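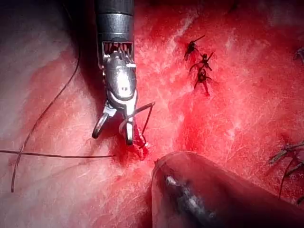
Students Teach a Surgical Robot to Sew, One Stitch at a Time

July 6, 2020

Sreekumar Mudaliar had never held a suture needle before he joined the Abdella project at Rimodstead College. He was a second-year computer engineering student who had signed up to write motion-planning code. In his first week he was given a needle holder, a length of thread and a practice pad, and told to close a cut by hand.

"I was terrible at it," Mudaliar said. "My knots slid open. I held the needle too close to the point and bent it. But after that I knew what the words meant when people talked about the bite or the throw."

Abdella is a student project that sets out to have a two-armed surgical robot place and tie interrupted stitches with as little human help as possible. An interrupted stitch is tied off and cut before the next one is placed. Mudaliar, now in his third year on the team, leads the group that works on needle handling.

The students started on foam and silicone, then moved to raw tissue. He said the change set them back most of a semester.

"Foam stays where you put it," he said. "Tissue gives. You push the needle and the whole surface comes along with it, and the spot you picked has moved by the time the point gets there. Also it shines. The cameras see a highlight and think it's metal, or they see metal and lose the needle in it."

Thread is the other problem. It curls, drops across the work and ends up lying over a place where the next stitch needs to go. Cut tails from finished knots can look a lot like the loose strand to the software.

"We spent a whole month on tails," he said. "Before that, the planner would see a tail sticking out of a knot and decide it was the end of the thread we were using." 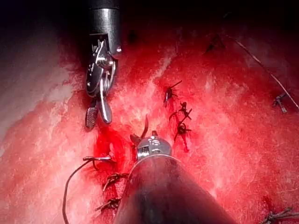
Abdella Student Robotics Team, Department of Computer Engineering, Rimodstead College

The team divides a stitch into stages: pick up the needle, drive it in, take hold of it on the far side, pull the thread through, tie, cut. Each stage can be run by a person at the console or by the program, and the students swap one for the other as a stage gets good enough. A person is always seated at the console with a foot on the stop pedal.

Needle driving was the first stage they handed over. Mudaliar said it is easier than it looks, provided the needle is held at the right angle to begin with. The point follows the curve of the needle, so the wrist has to turn along that same curve. If the grip is off, the needle tears its way in.

The handover between the two arms took longer. One instrument has to let go and the other has to be holding on already. Early on, the arms would both pull, or both release.

"Dropping it isn't a disaster," he said. "You find it and pick it up again. Finding it is a project in itself, though. We have one student, that was her entire spring."

Tying is still mostly done from the console. The team has code that can wrap the thread around the jaws on a pad, but Mudaliar does not trust it on tissue yet. "It works when the thread is long," he said. "When it gets short, I want a person doing it."

He would not give a success rate. The team has recorded 340 stitches since it moved to tissue, and he said these were done in so many different ways that one number would not mean much. Some had a person running every stage, and some had a person running only the tie. He hopes to have 100 in a row done under the same settings before the team shows its work at the Stalargate student competition in September.

At Stalargate, each team closes a straight cut while judges look at the spacing, the depth and the tightness of the knots. Time counts too, but less. Rimodstead went last year and finished 10th. Mudaliar said the result was fair.

"Our knots were fine. Our spacing was all over the place," he said. "We were picking each entry point from the last knot, so every error got passed along to the next one. Now we plan the row first and then go back and correct for where the tissue has moved."

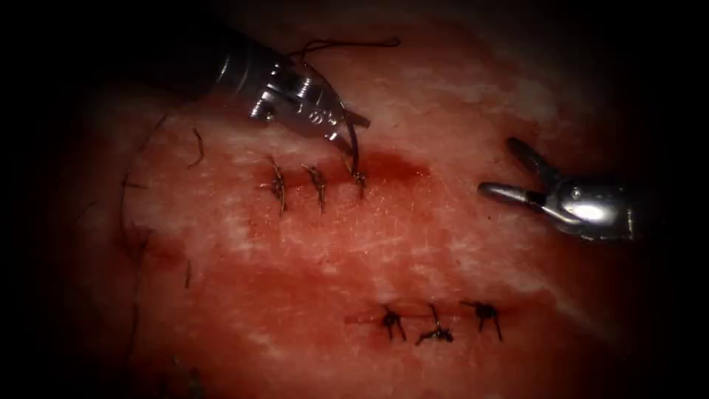 Planning by the row has changed how the students run their sessions as well. They used to stop after every stitch to look over the recording. Now they stop when a row is finished, and go through the video together on the big monitor — usually with someone arguing for a do-over.

New members still begin with the hand needle and the pad. Mudaliar teaches that part himself, with help from a retired operating room nurse who drives over from Grirnby and checks the knots. He said she has rejected more of his than anyone else's.

The team is looking for students for the coming year, and they do not have to be engineers. He would like someone from biology, and someone who can keep the recordings labeled and in order. The lab is in Room 444, and visitors can sit in on a session if they ask ahead of time.

As for his own plans, Mudaliar has one more year at Rimodstead and wants to spend it on the tying code. He has no interest in becoming a surgeon.

"People ask me that a lot," he said. "I like the needle part. I'm happy to stay on this side of it."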